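四　小块剩余乳制品的留存与丢弃

Wubit Woldegiorgis
3月

4.1　问题与材料

前一节讨论了整份食物的丢弃，即买回后没有开封、或者开封后基本没有动过的食物。本节讨论另一类：一块黄油用到最后剩下的一段，一块硬质干酪切到靠近外皮的部分，几片已经切下来却没有吃完的软干酪。这类食物单次重量很小，在以重量为单位的统计中几乎看不出来，在日记中出现的次数却不少。

材料来自在Ukside开展的家庭饮食日记调查。参加调查的家庭共163户，分布在Sostby和Allthorpe两个居住区。调查分5轮进行，每轮之间留有间隔，以避开连续记录造成的疲劳。剔除日期缺失和重复誊写的条目后，得到有效记录3,320条。其中涉及固态乳制品剩余的有218条，构成本节的分析对象。

日记采用自由书写加固定栏目的形式。固定栏目包括食物名称、剩余形态、剩余后放置的位置、最终去向和经手人。自由书写部分不设字数要求，受访者可以留空。小块剩余的记录大多写在自由书写部分，固定栏目里反而填得简略，“最终去向”一栏经常空着。编码时，凡是自由书写中已经交代去向的，补入固定栏目；没有交代的，记为“未说明”，不作推断。

需要先说明“小块”的界定。我们没有设定重量界限。试调查时曾要求受访者称量，结果多数人只在第一天称了，此后凭印象填写，数字普遍取整，不能使用。正式调查改为由受访者判断：凡是本人认为“不够再单独用一次”的，即算小块剩余。这样的界定在不同家庭之间并不一致。对一个人吃早餐的家庭来说够用两次的量，在有几个孩子的家庭里可能已经被看作零头。我们认为这种不一致本身有意义，后文将会用到。

固态乳制品的范围也作了限定。黄油、人造黄油、硬质和半硬质干酪计入；酸奶、稀奶油、盒装涂抹干酪不计入。人造黄油按成分不属于乳制品，受访者在记录中很少把它与黄油分开，有些人在同一篇日记里先后使用两个名称指同一样东西，强行区分会损失相当一部分条目，所以一并保留。

4.2　食物离开包装之后

在有关剩余食物的既有讨论中，冰箱通常是中心。研究者关心冰箱里的层架、遮挡和遗忘，认为食物一旦被推到后排就进入了丢弃的过程。我们的记录显示，对小块固态乳制品来说，更早的一个环节值得注意，就是食物从包装移到餐具上的那一刻。

在包装里，黄油和干酪的身份是清楚的。包装上有名称和保质期，切口可以用原来的纸重新裹住。移到盘子上以后，这些信息就没有了。它看上去是一块淡黄色的东西，家里其他人未必知道是什么时候切的、切来做什么。多位受访者提到，自己不愿意把已经放到盘子里的食物再放回原包装，理由是“沾过别的东西”或者“已经拿出来过了”。即便盘子是干净的，食物也没有被碰过，这种不情愿仍然存在。
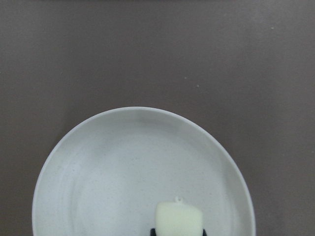
放回原包装与另行存放之间，受访者一般选择后者。另行存放的方式大致有几种：盘子直接进冰箱，上面不盖；盖一只倒扣的碗；移入带盖的小盒；用纸或薄膜包好。从记录的文字看，采用哪一种与食物种类的关系不大，与当时手边有什么关系较大。同一户人家对同一种干酪，在不同日子里可以用完全不同的办法。一户Sostby的家庭在第一轮中几乎每次都用小盒，到第三轮改为直接放盘子，日记里的说明是小盒的盖子找不到了，之后没有再配。

不加盖直接存放的食物，随后被丢弃的描述明显更为集中。受访者给出的理由多半与外观有关：边缘变深、表面发硬、出现裂纹。这些变化大多不影响食用，许多受访者也清楚这一点。有人写明“切掉外面一层就可以”，接下来一句却是“最后还是扔了”。知道可以吃与愿意去吃之间的距离，在小块食物上比在整块食物上更大。整块干酪切掉干燥的一面，剩下的仍然是一块干酪；小块切掉四面，所剩无几，动手处理的意愿随之下降。

餐具的用途也会影响食物的归属。浅盘多与正在进行的一餐相联系，食物留在浅盘里，家里人倾向于认为有人还要吃。托盘的情形不同。受访者把托盘看作搬运用具，放在托盘上的食物被理解为“正要拿去别处”。砧板则与加工相联系，留在砧板上的食物被视为没有做完的活，谁开始切的，谁应当收拾。一块干酪放在浅盘里、托盘上还是砧板上，家里人对它的处理并不相同，即使食物本身毫无差别。

这一点在多人家庭中引出了责任问题。固定栏目中的“经手人”本来是为了区分采购者和烹饪者而设，在小块剩余的记录里，这一栏常常出现两个名字，或者写作“不清楚”。追问时，受访者往往能够说出食物是谁拿出来的，也能说出是谁扔掉的，中间放了多久、谁看见过，则说不清。拿出食物的人以为别人会接着用，后来看见的人以为拿出的人自有打算，食物便在双方的等待中放到了不能用的程度。

Allthorpe的几户合租家庭在这方面比较特殊。合租者各自采购，冰箱分区，标签写得很仔细，包装内的食物归属没有疑问。一旦离开包装，标签就不再起作用。合租者对别人盘子里的食物通常不动，也不扔，直到有人提出清理冰箱。这类家庭的小块剩余在冰箱中停留的时间，从描述上看长于其他家庭，丢弃则集中在清理的那一天。

4.3　台面上的停留

从餐具到冰箱之间还有一个容易被忽略的阶段，即食物留在台面或餐桌上的时间。日记设计时没有为它设置栏目，相关信息全部来自自由书写。

黄油是其中最典型的一种。不少家庭习惯把黄油放在室温下，便于涂抹，并不把它当作需要立即收起的食物。这些家庭的记录里很少出现黄油小块被丢弃的情况，一小段剩在盘里，下一块直接放在旁边，两块并在一起用掉。始终把黄油放在冰箱里的家庭则相反，拿出来就意味着一次有时限的使用，用完应当收回。没有及时收回时，受访者会感到它已经“放过头了”。对同样一段停留时间，两类家庭的判断截然不同。

硬质干酪的情况介于两者之间。切下的部分多数当餐吃完，剩下的通常随餐具一起处理。收拾餐桌的先后次序在这里起作用。先收餐具的家庭，食物要么被迅速转移，要么随盘中残渣一起倒掉；先收食物的家庭，留存的比例在文字描述中较高。我们在第二轮之后补问了收拾次序，得到的回答有些含糊，不少人表示从来没有想过这个问题，要到下一餐观察自己之后才能回答。 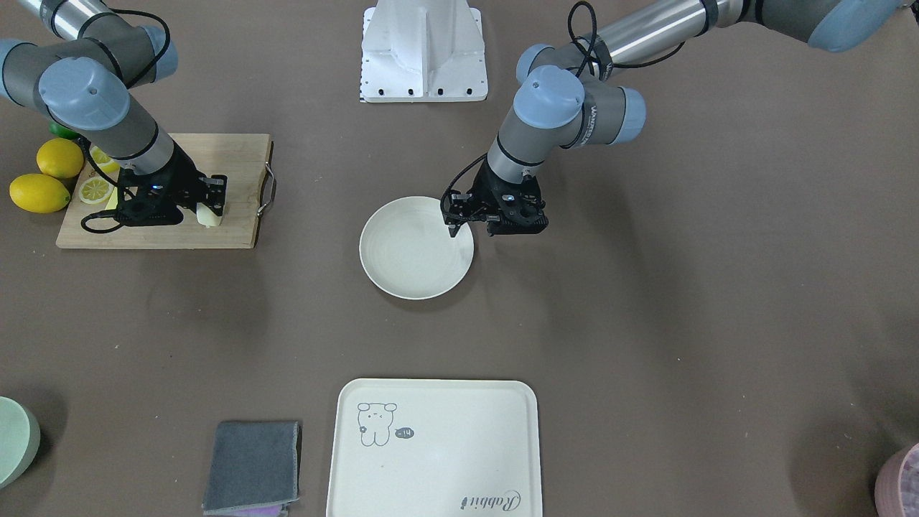 一位受访者在第四轮日记的末尾写道，她家每次剩下的都不够再吃一顿，但是也从来没有少到可以毫不犹豫地扔掉，所以她总是先放着，等它自己变成可以扔的样子。她还写道，女儿回家住的那几天没有这个问题，女儿会站在桌边把剩下的直接吃掉，连盘子都不用拿。

类似的说法在其他日记中也能见到，措辞有轻有重。“先放着”是小块剩余记录中反复出现的用语，它推迟了决定，也把决定交给了食物的状态。等到食物变硬或者变色，丢弃便有了理由，经手人不必再为浪费负责。既有研究在讨论冰箱时描述过这种推迟，我们的材料说明，推迟在食物还没有进入冰箱时就已经开始。

上引日记中的另一点也需要讨论，即站着吃完。日记要求记录每一次进食，受访者却普遍不把收拾餐桌时随手吃掉的食物看作进食，有些人甚至认为那属于清理。我们在第三轮的说明中加了一句提示，请受访者把这类情况也写下来，此后相关描述有所增加。前两轮的小块剩余因此可能存在漏记，尤其是以吃掉告终的那一部分。各轮之间的比较应当考虑到这次改动，本节不据此讨论变化趋势。

以吃掉告终的小块剩余，经手人分布得并不均匀。在有孩子的家庭中，它多由负责收拾的成年人完成，食物来自孩子的盘子。受访者对此态度不一，有的说得很坦然，有的带有歉意，后者常常同时提到体重。把减少丢弃单纯视为好事，会掩盖这种分配。剩余食物没有进入垃圾桶，却由家庭中固定的一个人承担下来，这种承担在以丢弃量为指标的调查中无法反映。

4.4　再利用的条件

小块剩余除了被直接吃掉和丢弃，还有一部分进入了下一道菜。记录中的用途包括擦碎后撒在面食上、加入汤或酱汁、煎蛋时替代油脂、铺在面包上烘烤。这些做法都很普通，没有哪一户的做法称得上特别。区别在于能不能在需要的时候想起来。

能够较稳定地再利用的家庭有一个共同点，就是为零头准备了固定的位置。位置的形式各异：冰箱门上的一格、一只专用的盒子、冷冻层里的一个袋子。Sostby的一户家庭把各种干酪的硬边放进同一只盒子，不区分种类，盒子快满的时候做一次焗菜。这户人家五轮日记中没有一条干酪丢弃记录。受访者本人并不认为这是节约措施，她的说法是家里一直这样放，她母亲也是这样放的。

固定位置的作用首先在于合并。单独一小块不足以使用，合在一起便重新成为一份食材，也就脱离了“不够再用一次”的界定。其次，它使食物重新有了归属。盒子属于全家，放进去的东西任何人都可以取用，前文所说的互相等待便不再发生。当然，固定位置也可能失效。有几户家庭设了盒子，却没有与之相应的菜，盒子只进不出，最后整盒丢弃，重量反而超过了零散丢弃的情形。

餐具的配置与此有关，但关系不如预想的密切。调查开始前，我们曾假定备有带盖黄油碟、干酪罩等专用器具的家庭留存较好。入户访谈没有支持这一假定。有些家庭的专用器具长年收在柜子里，平时使用的仍是最顺手的一只盘子。也有家庭什么专用器具都没有，依靠一只倒扣的汤碗，效果不差。常用餐具如何摆在手边，比家里拥有哪些餐具更能说明问题。

图2　桌面上的浅边圆盘、白色长方形托盘与浅色木砧板。圆盘内为一块淡黄色、形似黄油或干酪的长方块。
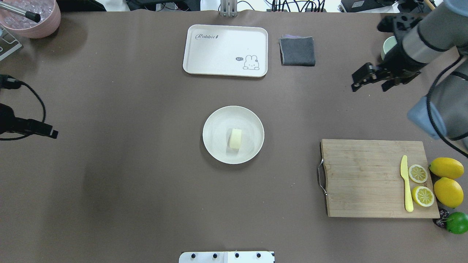 访谈中还涉及购买规格。Ukside的零售以大块包装为主，小包装的单位价格较高。独居的受访者多次提到，大块便宜，但是吃到后来总要剩下一截。部分受访者转向Prasertsri店里的散装柜台，按需要的量切取。这一做法减少了末段剩余，同时增加了采购次数，对没有车的家庭来说未必可行。我们没有采集价格数据，这里只记录受访者的说法，不对两种购买方式的费用作比较。

分装是另一种应对。受访者在买回后即把大块切成几份，留一份在外，其余冷冻。从描述看，这种做法对黄油较为有效，对干酪则有争议，有人认为解冻后质地变碎，只能用于烹调。对本来就打算烹调的家庭而言，这不构成障碍；对以直接食用为主的家庭，分装往往只尝试一两次便放弃。

4.5　小结与局限

上述分析说明，小块固态乳制品的去向在很大程度上取决于它离开包装以后、进入冰箱以前的一段过程。所用餐具、收拾次序以及家庭成员对归属的理解，都在这段过程中发生作用。以冰箱为中心的调查工具难以捕捉这些因素，建议今后的日记在“放置位置”一栏之前增设“盛放器具”和“台面停留”两项，停留时间不必要求精确，由受访者按餐次填写即可。

本节的局限有以下几个方面。218条记录在各户之间分布很不均匀，少数书写详细的家庭贡献了较多条目，其观点在文中的分量可能偏重。日记由一名家庭成员执笔，对其他成员行为的描述带有执笔者的判断，在涉及责任归属时尤其如此。我们曾请部分家庭的另一名成员单独填写一轮，回收情况不理想，没有纳入分析。

记录行为对丢弃行为的影响也无法排除。有受访者承认，想到要写下来，便把本来会扔掉的一块干酪吃了。这种影响在第一轮最常被提及，后几轮提及较少，究竟是影响减弱，还是受访者不再觉得值得一提，现有材料不能判断。

关于Sostby与Allthorpe的差异，本节只在个别地方提及。两个居住区的住房类型和家庭构成不同，合租家庭集中在Allthorpe，把差异归于地区并不妥当。下一节转入面包及其他烘焙食品，这类食物同样存在末段剩余，但是在冷冻和再加热方面有较稳定的习惯，可以与本节的结果对照阅读。

最后更新：3月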